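Cekine Pictures to Bring "The Lamplighter of Vovport" Back to Theaters in February

JUNDDALE – Cekine Pictures is delighted to share that its family adventure "The Lamplighter of Vovport" will return to theaters this February, with a newly restored picture, a cleaned-up soundtrack and nine minutes of footage that audiences have never had the chance to see on a big screen. The film will play in 44 theaters, beginning with an opening-night screening at the Zamudio Theater in Junddale, where the doors open at 6:30 p.m. and where we very much hope to see a full house (and a good many lanterns).

For anyone who hasn't met the film yet, it follows a stubborn young harbor girl named Odile, played by Colette Chauvin, who finds that the street lamps of her little port town will light only for people who are telling the truth. Gwenaël Lebrun plays the smuggler Captain Marrow, who would much prefer that they stayed dark, and the long chase the two of them lead across the rooftops is still the part that fans write to us about most often.

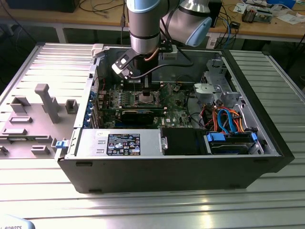 Director Faustine Courtois came back to supervise the restoration herself, and spent many happy afternoons with editor Benoît Caron going through the original camera negative reel by reel.

"I had forgotten how much we shot in that fog," said Courtois. "Benoît would put up a take and I would remember what I had for lunch that day, and who was cross with me! The scene in the chandler's shop was always my favorite, and it broke my heart a little when we had to let it go. I'm so pleased it's home again."

The chandler's shop scene makes up most of the added footage, along with a longer farewell on the pier. Composer Thibault Marty has written a short new piece of music for the farewell, built on the lullaby that Odile hums in the opening scene.

The Zamudio evening will include a conversation with Courtois, Chauvin and Marty after the film, and a display in the lobby with Captain Marrow's coat, two of the brass street lamps and Courtois's own marked-up script. Children in costume are warmly welcome, and so are their grandparents.

A collector's edition on disc, limited to 2498 numbered copies, will follow later in the year with a commentary by Courtois and Caron.

Tickets are on sale now at participating theater box offices. Members of the press who would like to attend the opening night or arrange an interview are invited to contact the Cekine Pictures press office in Junddale.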